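# 二手玩具与家居小件中文标题语料(Fundwood 小件集)

本仓库收录二手交易页面上的中文商品标题及其归类标签,品类限于玩具和家居小件。当前版本整理于 4月19日(星期六)。

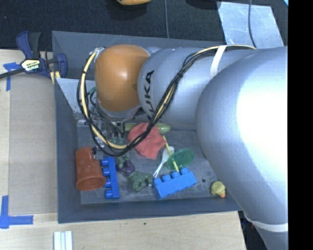
标题由卖家自己填写,长短不一,错别字很多,同一种东西常有五六种叫法。我们整理这份语料,是为了做标题归一化和粗分类,也方便研究口语化商品命名的人直接取用。仓库里只有文本,不含商品照片,也不含价格。

## 内容概况

| 文件 | 条数 | 说明 |
|---|---|---|
| `titles_train.tsv` | 3,000 | 训练用标题,含粗分类标签 |
| `titles_test.tsv` | 2,000 | 测试用标题,两人独立标注后合并 |
| `alias.tsv` | 120 | 别名表,每行一组同义叫法 |
| `labels.txt` | 6 | 粗分类名称 |

全部文件为 UTF-8 编码,制表符分隔,首行是列名。换行符统一为 LF。用 Excel 直接打开可能乱码,请走“数据 → 从文本导入”,编码选 65001。

## 来源

标题来自三个渠道:

- Fundwood 旧物平台的公开列表页,占训练集的大部分;
- Stirano 社区跳蚤市场的登记表,由纸质表格录入;
- Lolton 寄卖店的库存清单,经店方同意使用。

Stirano 的登记表是手写的,录入时认不出的字用 `□` 代替。没有根据上下文去猜,所以个别标题读起来不完整,例如“□□积木一袋 少两块”。

Lolton 的清单里带有内部货号,发布前已删除。如果发现漏网的货号,请提 issue。

## 字段

- `id`:字符串,前缀 `F`、`S`、`L` 对应上面三个渠道。
- `raw`:原始标题,仅去掉首尾空格。
- `norm`:归一化标题,规则见下一节。
- `label`:粗分类,取值见 `labels.txt`。
- `flag`:可空。`dup` 表示与其他条目高度相似,`mix` 表示一条标题里卖多件东西。

示例:

```
id	raw	norm	label	flag
F00817	宝宝洗澡小鸭子 九成新!!	洗澡鸭子	玩具	
S00042	锅铲+漏勺 打包走	锅铲 漏勺	厨房	mix
L01130	木质拼图(缺一片)	木质拼图	玩具	
```

## 归一化规则

1. 删除成色描述:“全新”“九成新”“几乎没用过”等。
2. 删除交易用语:“包邮”“自提”“可小刀”“打包走”。
3. 全角字母和数字转为半角,表情符号删除。
4. 品牌名保留,不翻译,也不统一大小写。
5. 材质词保留。“木头的”写作“木质”,“不锈钢的”写作“不锈钢”。
6. 缺件信息从 `norm` 中删除,`raw` 中保留。
7. 一条标题包含多件物品时,按原顺序用空格隔开。

第 6 条讨论过几次。缺件对买家很重要,但放进归一化标题后,同类商品很难对齐。需要这部分信息的用户可以从 `raw` 里自行抽取,常见写法有“缺”“少”“不全”“没盖子”。

## 标签

六个粗分类为:玩具、厨房、文具、洗浴、收纳、其他。

边界不清的情况按主要用途归类。洗澡玩具归“玩具”,儿童餐具归“厨房”,带卡通图案的笔袋归“文具”。过家家用的仿真厨具归“玩具”,标题没有写明是仿真的,一律按真厨具处理,归“厨房”。这会带来一些错标,尤其是“小锅”“小铲子”一类。

“其他”不要当成垃圾桶使用。标注时只有前五类都不合适才选它,例如钥匙扣、手电筒、卷尺。

## 别名表

`alias.tsv` 每行第一列是推荐叫法,后面是别名,列数不固定。地域叫法尽量收录,例如“调羹”和“勺子”,“橡皮泥”和“彩泥”。有些词在一个地方指两种东西,这种情况没有合并,“铲子”就单独留着,既不并到“锅铲”,也不并到“沙滩铲”。

## 读取

```python
import csv

with open("titles_train.tsv", encoding="utf-8") as f:
 rows = list(csv.DictReader(f, delimiter="\t",
 quoting=csv.QUOTE_NONE))
```

务必加上 `QUOTE_NONE`。标题里有不成对的引号,默认设置下会把后面的很多行吞成一条。

## 已知问题

- 训练集中 `dup` 条目没有删除。按原样训练时,模型会偏向重复上架的商品。
- 一月的列表页里节庆装饰偏多,多数落在“其他”。
- `S` 前缀条目的 `raw` 经过人工录入,标点不一定与原件一致。
- 别名表没有区分简称和错别字,“乐高积木”和“乐高机木”在同一行。

## 隐私

卖家昵称、电话、小区名已从标题中去除。处理方式是先用规则筛一遍,再人工通读。发现遗漏时请不要在公开 issue 里粘贴原文,只写 `id` 即可,我们会在下个版本删除该条。

## 许可与引用

文本和标签以 CC BY 4.0 发布,脚本以 MIT 发布。引用时请写“Stankevičius 语料组,Fundwood 小件集”,并注明所用版本。

## 提交修改

改标签请直接改 TSV 并提交 PR,说明里写清 `id` 和理由。一次 PR 只改一类问题。测试集的标签修改需要两名标注者同意,合并会慢一些。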